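Print this post | E-mail this to a friend

House rules for a robot that cooks

I've spent three weeks rewriting our kitchen-task rules and I'm loving it! Melur Simanjuntak started the list with 10 rules, and most have survived.
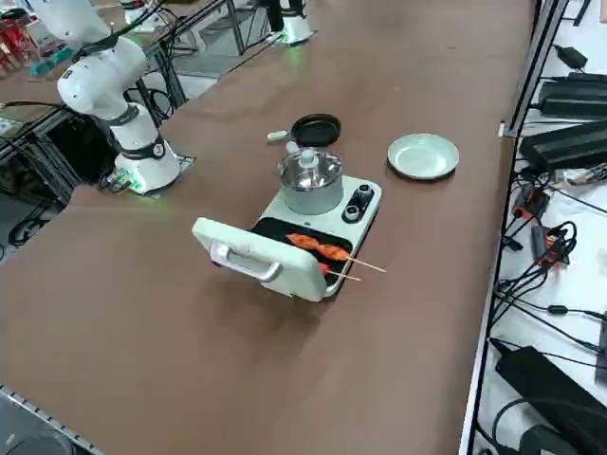

Rule four is my favourite: set out everything before the arms get power, and leave a clear spot for the finished food. We do skewers on a grill plate, so a green plate goes on bare table beside the cooker - never stacked on anything. It sounds fussy, but it makes every run comparable with the last.

The next rule covers handovers. One arm works, the other keeps to its own half until it's called. I'd love to see this in more written standards, even short ones.
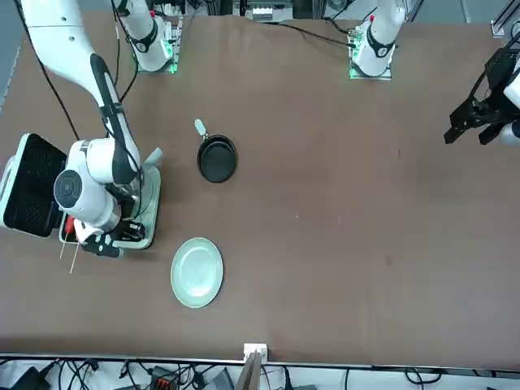 Skewers in one gripper, the other arm over its own half.

Knobs get a whole page. Line up first, stop, check the gap on both sides, then close. Turning comes last and slowly.
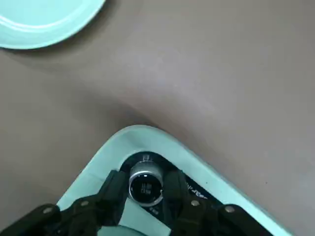

Do you need a person at the stop button for every run? We say one person, within reach, for as long as the arms have power.

Draft two goes up in May. Send me your own rules!

Recent posts
Falcão gripper pads, 386 cycles on
Labelling cables the Skomau way
Notes from Plerkden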